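Sorting out the spare room rail

A good few of you wrote in after last month's item on small bedrooms, mostly about clothes that won't fit in the wardrobe. The commonest complaint was the open clothes rack: handy for a week, then a heap. This month we look at how to set one up so that it stays usable, with a set of drawers next to it for the bits that don't hang.

Choosing the rack

Measure the wall first and leave room to slide a hanger out at each end. The Lekico rack in our Medina showroom is 160 cm tall and suits most adult coats and dresses. The Ullent is lower and better for children's things or for shirts and tops. Both come flat and need one screwdriver. Tighten the leg bolts again after a month of use, as wood settles a little and the joints can start to rock.

If you already own a rack, check the rod for rough spots. A rub with a dry cloth and a little candle wax will help hangers move along it.

What to hang and what to fold

Hang anything that creases and anything you wear every week. Knitwear does better folded, as it stretches at the shoulders. T-shirts can go either way. If drawer space is short, hang them, but thread the hanger up from the hem so you don't pull the neck out of shape.

Long and heavy items go at one end and short ones at the other, which leaves clear floor under the short end for shoes or a box. We suggest no more than 30 garments on a full-width rack. Past that they crush each other and you stop seeing what you have.

Coloured hangers are useful if two people share. Pick one colour each and put things back on the right ones. A mixed pack of 17 is £6 in the shop.

Drawers beside the rail

A narrow drawer unit takes up little floor and gives you somewhere for socks, belts and scarves. The Vullano unit is plastic, so it wipes clean and is light enough to shift when you hoover. Stand it at the end you reach first. A top with a slight lip is best, as small things collect there whether you plan for it or not: a mug, a pen, whatever was in your pocket.

Bright clothes on a wooden rack, with a cream-white drawer unit at the end of the rail.

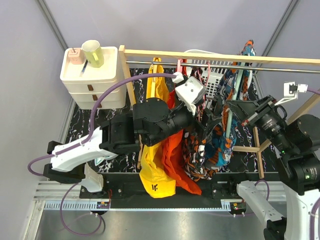
Keeping it going

Once a fortnight, take everything off the rod, dust it and put back only what you have worn or mean to wear. Fold the rest away. Items that slip can be held with a rubber band wound round each end of the hanger.

Racks and drawers are on the ground floor at Medina until the end of June. To have one put by, ring the shop on extension 652. We are closed on Mondays.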